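Folding polo shirts so the collar stays flat?
Galtmont Help > Home > Laundry

Hilde Kramer
Have 34 of these to fold for the club open day in May, all orange, all short sleeved. Collar goes wonky every time and the bottom edge never lines up. No ironing board, just a table. Any quick way??

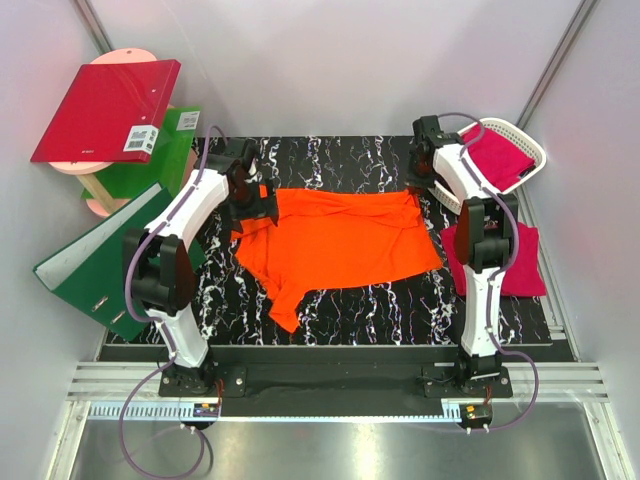

One of the polos, pre-fold. Still creased.

Joanne Nuttall
Button it first, all the way up. Face down, smooth from the middle outwards with flat hands, THEN sides in, sleeves back on themselves, bottom up to the collar in two goes. Dont rush the smoothing, yours is still wrinkled in the photo and the fold just locks it in. I do mine on the kitchen table, 90 seconds each once you get going.

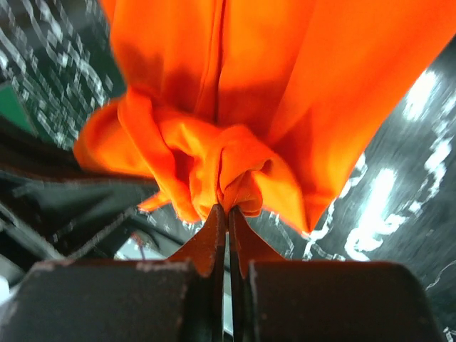 Moving them is where I always used to go wrong. Pick a shirt up by one bit in the middle and you get all those little pleats bunching at the pinch, like the orange cloth there, and then your back to smoothing again. Two hands, one at each shoulder seam, lay it down bottom edge first.

Grimshaw124
just roll them. life's too short

Hilde Kramer
Thanks Joanne, buttoning does help. Six done, collars ok so far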